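Padotcombe Shared Office - Users' Meeting
Minutes, 8 November 2023
Held in the upstairs room, 5.30 pm

1. Previous minutes
Accepted with one correction. The hire fee for the front room is $108 per half day, not $99 as printed.

2. Desks
Users of the long desks reported sticky patches and dust along the front edges. The cleaning contract with Riedl covers floors, bins and the kitchen only. Agreed that desk tops are wiped by whoever has used them, at the end of each booking. Cloths go back on the hook by the sink afterwards and are not to be left in drawers.
Spray cleaner is not to be used on the older desks, as the finish has gone cloudy in places. A damp cloth is enough.

3. Cloths and supplies
The last order from Virkulix was placed in June and is nearly used up. Agreed to reorder cloths in the darker colours - the white ones stained badly. Coloured cloths are for desks, white ones for the kitchen until they run out. Two quotes to be obtained for hand towels.

4. Storage
The Lovov cabinet still does not lock. A replacement key was ordered and did not fit. Meeting preferred a new lock over a new cabinet. Nothing of value to be kept in it meanwhile.
Unlabelled boxes under the window will be moved to the downstairs cupboard at the end of the month.

5. Other business
Request for a second power board at the far end of the room. Approved, provided the cord is taped down.
The blind on the street side is stuck halfway. To be reported to the landlord again.

6. Next meeting
Same room and time, date to be posted on the noticeboard. The desk wiping arrangement will be reviewed then. Meeting closed at 6.20 pm.
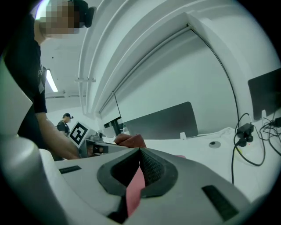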